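Hartley panel housing with lead, white
Esosier parts and fittings – item 1368

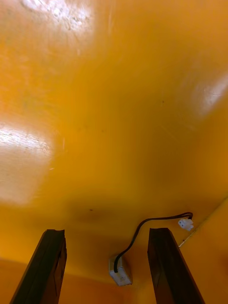 White housing on a glossy orange panel, with its black lead and white multi-pin plug.

The Hartley is a small plastic housing with a short lead, made for fitting inside cabinets and display units where there isn't much room behind the panel. It mounts on a flat face and the lead leaves from the top. The plug is a push fit and needs no tools.

We supply it to shopfitters and repair shops, mostly as a replacement for the older Firkow part. The mounting points are the same on both, so a unit that had a Firkow in it will take a Hartley without new holes. The lead on the Hartley is longer and more flexible.

What you get
Housing, white
Lead, black, with white multi-pin plug fitted
2 mounting screws
Fitting sheet

Fitting
Switch off the unit at the wall before you start. Wipe the panel with a dry cloth and hold the housing in place to check that the plug reaches its socket. Put in both screws loosely, straighten the housing, then tighten them by hand. Leave some slack in the lead. On painted or gloss panels go easy with the screwdriver – the finish marks quickly and we can't replace panels damaged during fitting.

If your unit has a corner close to the mounting position, route the lead away from the seam. Do not pull on the lead to unplug it. Grip the plug by its ribbed sides.

Panel color
Housings come in white only. Panels are sold separately and can be ordered in orange, gray or white. Orange panels are made to order at Hamar and take 3 weeks. Gray and white are normally in stock.

Care
Clean with a damp cloth and mild soap. No solvents. Keep water off the plug.

Orders and spares
Sold singly or in boxes of 50. Replacement leads are available without the housing, under item 2000. Please give the item number and the name of your unit when ordering, as the socket on early Hamar units is a different shape and needs an adapter.

Trade accounts: Lionel Bickerstaff
Technical questions: Urmas Petrauskas

Orders received by noon on Monday go out the same day. The new price list applies from September.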